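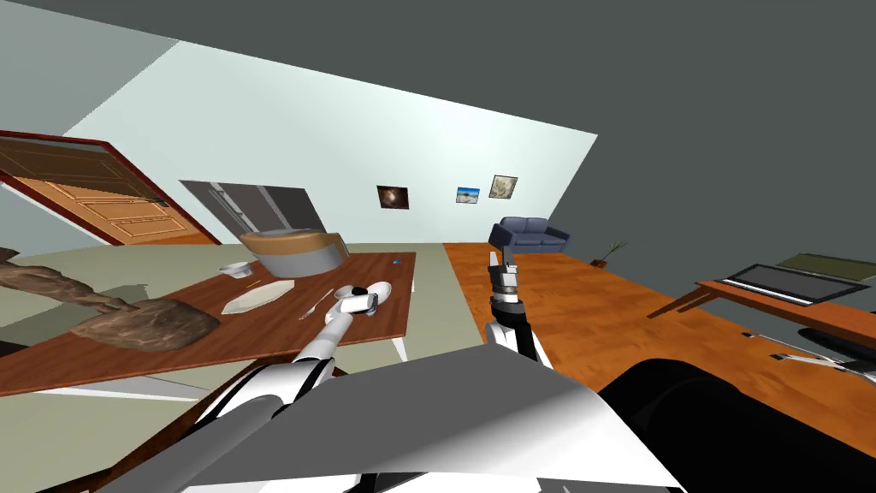
2. What we tested and what we got

Our group was assigned Daron, the household simulation kit sold by Gralta on a per-seat student license. The product page promises "a furnished home in minutes." Ours took an evening, most of which went to the license server, but the home was indeed furnished. There is a sofa, a potted plant and art on the wall. It is nicer than where two of us live.

We picked table clearing as our task. The robot gets a wooden dining table with dishes on it, and the left arm has to close on the small white cup and move it to a marked spot. The right arm had no job in this task. We left its controller on the default settings, and it spent many trials pointing at the ceiling like a student with a question.

We ran 322 trials with the same cup. Daron's built-in scorer passed 57 percent of them. Abdelilah Ragab went back through the recordings and disagreed with it often, mostly over cups that were held sideways. The scorer checks whether the gripper is closed and the cup is off the table. It has no opinion on coffee. We added an upright check of our own and the pass rate dropped to 40 percent, which we report as our main result with some regret.

2.1 Things the manual leaves out

The torso camera takes its tilt from the robot's posture, so a deep lean makes the whole room slope. We lost an afternoon looking for a bug in the floor.

The spoon has collision turned on and the gripper will find it. Move it before you start, or budget for it.

Support answered in 4 days, politely, with a link to the page we had asked about.

2.2 Would we pay for it

For a class, yes. The rendering is good and the arm models behaved the same way from one run to the next. For anyone training a robot that will meet real crockery, the scorer needs work first, and our upright check is in the appendix for whoever gets Daron next term.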